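Demonstrationen aufnehmen, Teil 3: Zeitstempel und Greifweite

Nach dem letzten Beitrag kam in der Roboter-AG die Frage auf, warum wir so viel verwerfen. Die Antwort steht im Log. Von 587 Episoden aus dem Juni sind 20 unbrauchbar, fast alle mit demselben Fehler: Die Zeitstempel von linkem und rechtem Handgreifer laufen auseinander. Episode 1010 (die Nummern sind fortlaufend über alle Sitzungen) war der erste Fall, den ich von Hand nachgerechnet habe.

Ursache war die Aufnahmesoftware. Paju, unser Skript für die Synchronisierung, hat beide Datenströme beim Start einmal abgeglichen und danach nicht mehr. Bei kurzen Episoden fällt das nicht auf. Bei längeren schließt der rechte Greifer laut Datei, bevor er im Video am Objekt ist. Tomás Mac Mathúna hat den Abgleich in die Schleife verlegt, seitdem liegt die Abweichung unter einem Einzelbild.

Zweite Baustelle ist die Greifweite. Wir speichern sie als normierten Wert zwischen 0 und 1, und der Nullpunkt muss vor jeder Sitzung neu gesetzt werden. Das Vorgehen: Backen ganz schließen, Wert lesen, Backen ganz öffnen, Wert lesen, beides in die Konfigurationsdatei. Wer das auslässt, bekommt später negative Greifweiten — Gedia, unser Prüfskript, bricht dann mit einer wenig hilfreichen Meldung ab.

An der Objektliste ändert sich vorerst nichts. Harte und weiche Teile bleiben gemischt, die Startlage wird von Episode zu Episode variiert.
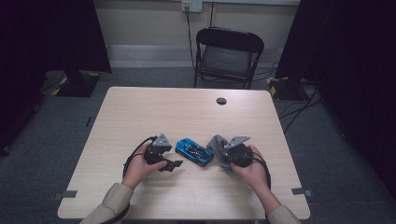
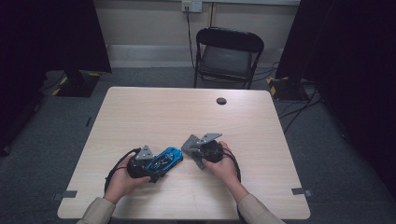 Blaues Modellauto, zwei Handgreifer.

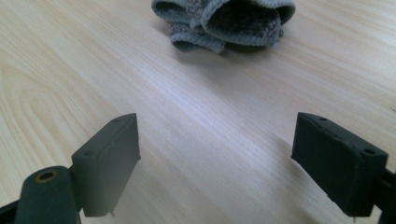 Offen ist noch die Benennung der Dateien. Derzeit steht die Sitzung vorn und das Objekt hinten, was beim Sortieren nach Objekt lästig ist. Ich tendiere dazu, das Objekt in eine eigene Metadatendatei zu schreiben und den Dateinamen in Ruhe zu lassen. Tomás ist dagegen, weil er die Ordner auf der Konsole durchsucht. Bis das entschieden ist, bitte nichts umbenennen. Der korrigierte Stand von Paju liegt im Repository der AG im Zweig »trernau«.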